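Cost basis after a spin-off: which share price do I use?

Maëlle Hawthorne
I hold 1804 shares in Ortuño, bought in two lots. In June the company spun off Birkurura and I received one new share for every two held. My broker now shows the new holding with a book cost of nil. Is that right, or do I split the original cost myself?

Eduard Jurčo
Nil is usually a placeholder until the broker has the allocation. You split the original cost in proportion to market value on the first day both lines traded separately. If Ortuño was 73 per cent of the combined value, it keeps 73 per cent of the cost. Do this for each lot -- the purchase dates carry over. Check the shareholder circular for the treatment in your country.

Rosalía Requena
Mine said nil as well. I just sold the lot, didn't want two holdings.

Estíbaliz Sepúlveda
Agree with Eduard. Remember to multiply by the number of shares before working out the percentage. With one for two, comparing the bare share prices gives the wrong split -- I did that with Gerkorer and had to amend the return.

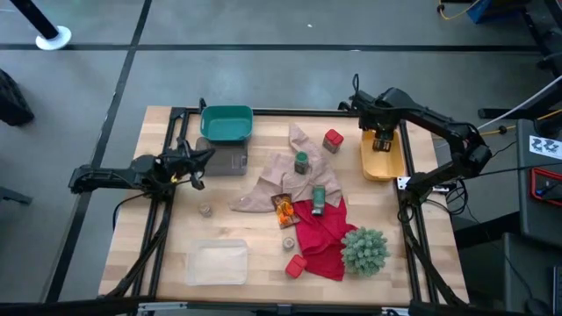 Teal basket on the kitchen scale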